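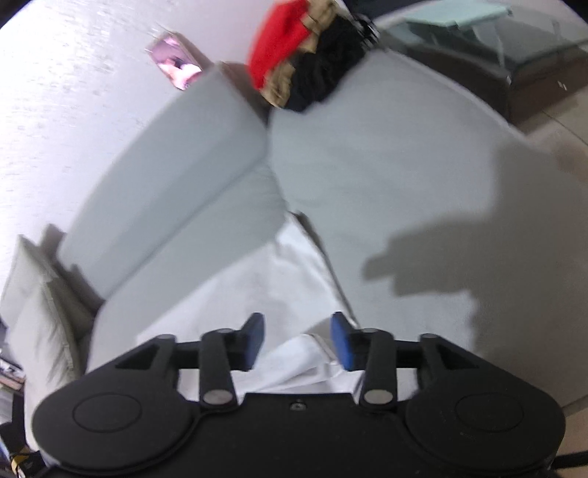
Figure 1. Crumpled white fabric on a light grey sofa.

Household Textiles and Laundering Habits in Shared Student Accommodation
Project report, Tijani College

1. Background
Residents of Cundirard Hall pay for each wash, and the hall office has received regular complaints about the cost. This project examined how often residents launder bed sheets, throws and towels, and at what temperature. Clothing was excluded.

2. Method
A paper questionnaire was delivered to 80 rooms in October. Meter readings were also taken from the 2 washing machines on the ground floor — the machines in the Druvska annexe were out of service.

3. Results
Over 21 households returned a usable form. The usual interval between sheet washes was 24 days, longer than the group had expected. Throws and sofa covers were washed least, and several respondents had not washed theirs since moving in. Most chose a warm cycle for towels and a cool one for everything else.

4. Limitations
The return rate was low and the answers rely on memory. Readings could not be matched to individual rooms.

5. Recommendations
The hall should display washing guidance beside the machines and consider a reduced evening tariff. A second survey should include Flamitar House — its laundry is free to residents.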